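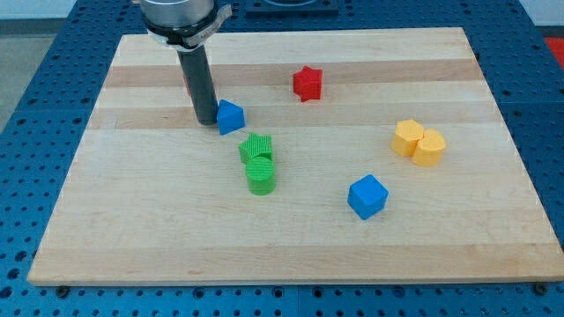 A reader in Dawber writes that wooden blocks have served children well enough for generations, and asks why an association concerned with early learning should now recommend small sets of plastic shapes, let alone spend a season's newsletter on the surface they are set out on. The letter goes on to say that a child with a cardboard box and a patch of floor needs nothing further. The Skastedari Association for Early Learning receives letters of this kind every July, when the equipment list goes out to member centers, and this one deserves a full answer.

The Association has no quarrel with wooden blocks. They remain on the list, and they will stay there. Our concern is with the way shape pieces of every material are commonly bought and used. The usual set is sold by quantity. One member center, at Stitent, inherited a tub holding 47 pieces, many of them duplicates, and for two years the tub was tipped onto the carpet each morning and shoveled back before lunch. Staff reported that children dug through the pile, threw what they did not want, and seldom finished anything. The center was not at fault. It was using the product as it came.

Our recommendation is that a child be offered a few pieces at a time, on a plain board, at table height. Seven is a good number, and 8 is the most we would put out for one child. The pieces should differ in form as well as in color. A triangular prism lying on one of its long faces looks like a tent, and the same piece stood on its end looks like something else entirely. A star does not stack as a block does, and a child who tries it will have to think about where the weight goes. These are small discoveries, but they depend on the piece having some space to itself. In a crowded tub the star is one more thing to push aside.

The board matters more than its price suggests. We prefer pale wood with a quiet grain, maple where a center can afford it. Red, blue, green and yellow all show clearly against it, and it gives the child a definite edge to work within. Printed mats, with their roads and ponds and smiling animals, have already decided what the game will be. The carpet has no edge, and pieces left on it are stepped on.

It has been put to us that this is fussy, and that children should be free to make a mess. We agree that they should be free to make a mess, and the sand table, the paint corner and the yard exist for that purpose. We do not agree that every activity in the room must be conducted in the same manner. The center at Keda moved its shape work to boards last year and kept everything else as it was. Its staff now leave the pieces scattered when a child walks away, and wait to see whether the child comes back. Tidying too early is a habit of adults, and we would ask members to resist it.

Cost has also been raised. The Association's figures for a full set of boards and shapes, enough for a center of ordinary size, came to 1,504 dollars. That is a serious sum, and we do not suggest that any center spend it at once. A single board and the better pieces from an existing tub will do for a start. Pieces with split seams or sharp corners should be discarded, and the remainder stored in small trays on a low shelf.

The cardboard box is welcome too. We would only ask our correspondent to put it at the other end of the room.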